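The microwave week, continued
Posted in May by Thomas Testa 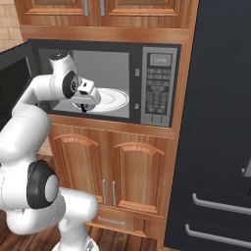
Gripper over the turntable, Sternaletti kitchen, door open.

Back in the simulated kitchen at 7 this morning with coffee from the real one, where the microwave is much worse.

The complaint from Hạnh Trịnh is that the arm knocks the plate. She ran 80 tries overnight and in 12 of them the fingertips touched the turntable before they were told to go anywhere near it. The log calls this "contact, unplanned." I have had whole years like that.

I started with the wrist. The home pose for this cell was written by me last winter, on a different cabinet with a shallower oven, and I carried it over with the confidence of a man copying his own homework. With the hand inside the cavity the black fingertips hang just above the left part of the plate, which looks fine until you remember that the arm sags a little when it settles. Rastura, our physics package, models the sag beautifully. I'd left it switched off for the demo in front of Nhàn Hà's people and then forgotten it was a thing one could switch on. Hạnh had not forgotten.

So: raised the entry pose by 15 millimeters. Reran. No touches, but now the top of the gripper clipped the roof of the cavity on the way out, because the exit path was its own separate list of points and I hadn't raised it, I'd only raised the way in. Found it in a file called exit_final_2. There is also an exit_final. I deleted neither, out of respect.

Then the door. It opens to the left, which is also where the arm comes up, so the upper link has to pass over the lower left corner of the window like somebody reaching past a stranger for the salt. Ngân Hầu thinks we should move the base to the right. I pointed out that there's a refrigerator on the right. She said it is a simulated refrigerator and I could move it with one line. True, but then the kitchen doesn't match the one Drekwood is going to test in, and Drekwood's is made of atoms and was paid for. The base stays. The bottom drawer is partly behind it and will remain unopened until some later quarter, when I hope to be on vacation.

Lunch was leftover Tatlı noodles, heated for 2 minutes and still cold in the middle. Didn't log it.

Afternoon went to the collision shapes. The turntable has those ring grooves, very pretty, and whoever built the model had kept every one of them in the contact mesh. That was why each run took so long and why the plate shivered if you so much as looked at it. Swapped it for a plain flat disc. You still see the grooves, the arm just can't feel them. Thư Châu asked whether that was cheating. I said a little. She wrote "a little" in the change notes, with my initials.

Also checked the joint zeros, one at a time, against the sheet. All good except the elbow, which was off by a hair in the config and had been since I typed it. Fixed, saved, saved again somewhere else.

Full set is running again now with sag on, new entry, new exit, flat plate. I told Hạnh I'd be pleased with any number under 12. She asked if I would like to put that in writing and I said it was getting late.

Still to do: gripper opening width, the handle pull on the upper doors, rename exit_final_2 to something an adult would use.

4 comments | 2 shares
Contact | © Thomas Testa | Back to top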